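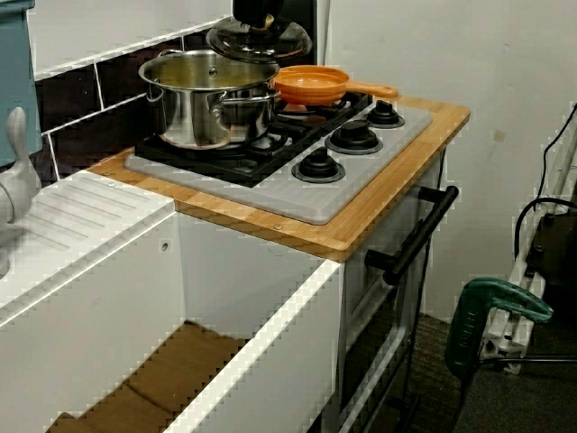 Ticket: Product pages return stale stock counts after nightly import
Opened: June 8, 2021
Component: Clotell storefront, Etix import module
Priority: Medium
Status: Pending customer

Summary
The nightly import from the Bredolik warehouse feed finishes without errors, but product pages in the Play Kitchens category keep showing the previous day's stock. The admin panel shows the correct values. Other categories update as expected.

Steps to reproduce
Run the import by hand from the admin panel. Open any product in Play Kitchens while logged out. Compare the stock line with the admin value for the same item.

Environment
Clotell on a single web server, page cache on, import scheduled nightly. No changes to the theme since February.

Log extract
import start, source=bredolik
rows read: 355
rows updated: 200
rows unchanged: 153
rows skipped: 2
cache purge: requested
cache purge: done
import end, status=ok

Notes, first pass
Row totals add up. The two skipped rows have an empty item code and are not related.

Cleared the browser cache and tested from a second network. Same stale values. Cleared the full page cache on the server and the pages showed the correct stock at once. The database is therefore correct and the fault is in the purge step after import.

The purge is done by category ID. Compared the list of IDs sent by Etix with the category table. Play Kitchens was moved under a new parent, Pretend Play, and got a new ID in the process. Etix still sends the old one. The purge call does not check whether an ID exists, so it reports done either way.

Workaround
Add a full cache clear to the schedule after the import job. Pages will load slowly on the first visit until the cache fills again.

Proposed fix
Rebuild the category map in Etix under Settings, Maps, Rebuild. Run one import by hand and check the purge list for the new ID. Remove the extra cache clear once confirmed. Product photos and descriptions are stored by item code and are not touched by the rebuild.
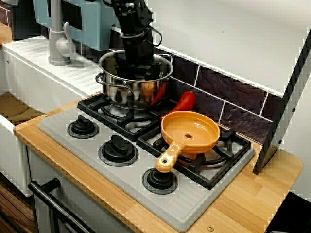
Margareta Tănase replied:
Rebuilt the map and ran the import. The new ID is in the purge list and the product pages are correct. The parent page, Pretend Play, still shows old stock labels in the grid view. Is that the same fault? We would like to keep the full clear in place until this is settled.

Support replied:
Related but separate. The grid is cached under the parent ID, and Etix only purges the category a product is directly assigned to. Turn on "Include parent categories" in the Owusu cache plugin, save, and run the import again. Leave the full clear scheduled for now. Please attach the purge list from the next nightly run.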